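# Teaching a Two-Arm Cell to Join Plumbing Fittings by Remote Control

**Final report, Project Laboratory in Applied Automation**

Submitted by Celina Kaczmarczyk and Maja Sowa
Supervisor: Irena Olszewski
Industry contact: Czesław Kubiak, Boment

## 1. Background

Boment assembles valve kits for small heating systems. Much of the work at the bench consists of joining short connectors to plastic elbows and tees, and the company asked the department whether this step could be taught to a pair of low-cost arms without writing a separate motion program for each fitting. The present report covers the first stage of that question: the collection of demonstrations by remote control, and a first policy trained on them. Leak testing and cost were outside the scope agreed with the company in September.

## 2. Method of demonstration

Two methods were compared before the main collection began. In the first, the operator moved the working arms directly by hand while the joint positions were recorded. In the second, the operator held a pair of smaller leader arms, and the working arms copied their motion. Hand guiding was easier to learn, but the operator's hands and sleeves entered the view of the wrist cameras, and it was difficult for one person to manage both arms and both grippers. The leader arms were therefore used for all recordings reported below.

Each demonstration followed the same written procedure. The operator was to bring the connector and the fitting together in the air, align them, and seat the connector before setting the joined part down on the work surface. Joining the parts against the surface was tried early and abandoned, as the fitting tended to tip.
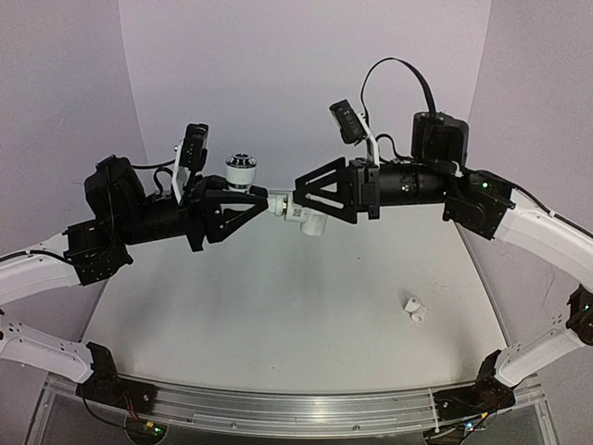

Project Reports in Applied Automation, Issue 3, p. 89

The meeting of the two parts proved to be the hardest portion of the task to demonstrate. The gripper fingertips cover part of the fitting once it is held, and the operator must judge the angle from whatever remains in view. A camera on each wrist supplied a closer view of the contact area. Operators were asked to pause briefly before contact, correct the height first, and then close the remaining gap with one arm while holding the other still. Recordings in which both arms moved during contact were kept but marked separately.

## 3. Data

A total of 832 demonstrations were accepted. Recordings were rejected when a part was dropped, when the leader arms lost connection, or when the operator departed from the written procedure. Most were made by the two authors. Aleksandra Sowa, who had no previous experience with the equipment, recorded a smaller set so that the effect of practice could be examined. Her early recordings are slower and contain more corrections near contact. They were retained, because the corrections show the policy how to recover from a poor approach.

Joint positions, gripper openings and camera images were stored together. A clock fault in the first week caused the images to trail the joint data, and the recordings from that week were discarded after an attempt to realign them.

## 4. Results

The trained policy picked up both parts dependably when they lay in positions similar to those in the demonstrations. Joining was less reliable. The usual failure was a small error in tilt: the connector touched the rim of the opening and the arms continued to press. Leaving out the recordings marked for movement of both arms reduced this behavior, although the policy then took roughly 2 seconds longer at the point of contact.

Performance fell when a fitting was placed close to the side walls. Few demonstrations began there, and the operators had found those positions awkward to reach.

## 5. Recommendations

The authors recommend that the next group record additional demonstrations from the outer parts of the work surface, and that a separate set be devoted to recovery from tilted contact. Force feedback on the leader arms should be considered. At present the operator feels no resistance when the parts meet and must rely on sight alone.

The written procedure, the operator notes and the list of rejected recordings have been deposited with the laboratory office and may be requested from the supervisor.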